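Kandum Portable Scorer's Bench Kit

If you have ever kept the book at a small college basketball game, you know the feeling. The gym is loud, the horn is about to go off, your pencil has rolled under the bleachers and the possession arrow is pointing at the wrong team. The Kandum kit was made for people in that chair, and after two full seasons of using it at our own home games we can't imagine going back to the old cardboard flip cards!

What you get is a complete courtside setup in one padded case: the control console, a possession arrow that both benches can read, a pair of team foul indicators, and a horn that cuts through a pep band. (It really does. The band has complained.) Everything plugs into the back of the console with the same kind of connector, so there is no hunting for the one cord that fits the one box.

The console

Big keys, spaced well apart, with raised edges you can find by feel while your eyes stay on the floor. Home is on the left and visitor is on the right. You can swap them at halftime by holding down the Side key, and the score, fouls and timeouts all move over together. We love this feature more than is probably reasonable.

Corrections are easy too. Press Fix, press the thing you want to change, and tap up or down. The clock keeps running while you do it, so a wrong foul doesn't turn into a long talk with the officials.

The console comes loaded with settings for basketball, volleyball and wrestling. Volleyball users, the set score shows in the small window and the points show in the large ones, and the timeout counter resets by itself between sets. Wrestling has riding time, with a separate key for each wrestler.

Possession arrow and foul indicators

The arrow is lit on both faces and changes with one tap. It stands on its own weighted foot and hasn't tipped over on us yet, even with players diving for loose balls right in front of it. The foul indicators show one large digit each and switch to a bonus light at whatever number you set in the menu. Men's and women's rules can be stored separately, which is a huge help on doubleheader nights.

The horn

Three tones, two volume levels. Use the low one for practice. Please use the low one for practice.

Specs

Console width: 980 mm
Cable run included: 200 feet
Saved game records: 900
Power: wall outlet or battery pack (battery pack sold separately)
Case: padded, with shoulder strap and a sleeve for the scorebook
Sports: basketball, volleyball, wrestling

Will it work with our scoreboard?

It runs Ntuli wall boards straight out of the case. For Flunda boards you'll need the small adapter, and you should ask for it when you order. If your gym has an older board and you aren't sure who made it, send us the letters and numbers from the plate on the back and we'll look it up. With no wall board at all, the kit still works fine on its own, and plenty of intramural programs run it that way.

Setting up on game day

Put the console down first, then run the cable behind the chairs and tape it flat. Place the arrow in the middle of the table, facing the floor. Turn on the console last and let it find the other pieces, which takes a few seconds. Sound the horn once before the doors open. If one of the foul indicators stays dark, unplug it, wait for the console to beep, and plug it back in.

Keep the case nearby during the game. The lid pocket has room for spare pencils, tape and the roster sheets, and whoever is on the book will be glad to have them close.

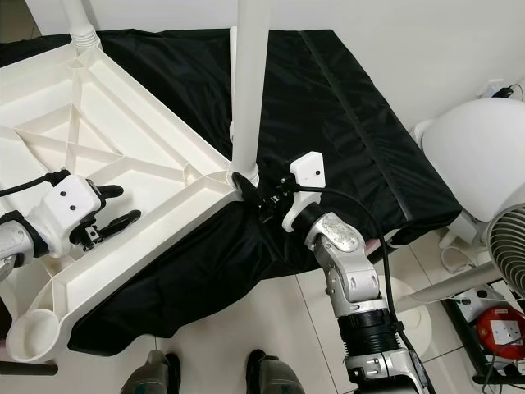
After the final horn, press Save before you switch anything off, so the game goes into the record with its foul and timeout log. You can copy saved games to a thumb drive from the port on the left side of the console, and they open in any spreadsheet program. We send ours straight over to the person writing the game recap, and it has made those late nights so much shorter!

Related items

Kandum Battery Pack
Flunda Board Adapter
Ntuli Wall Scoreboard, Two-Sided
Duridwood Folding Scorer's Chair
Duridwood Clipboard with Roster Clip
Kandum Replacement Horn
Spiral Scorebook, Basketball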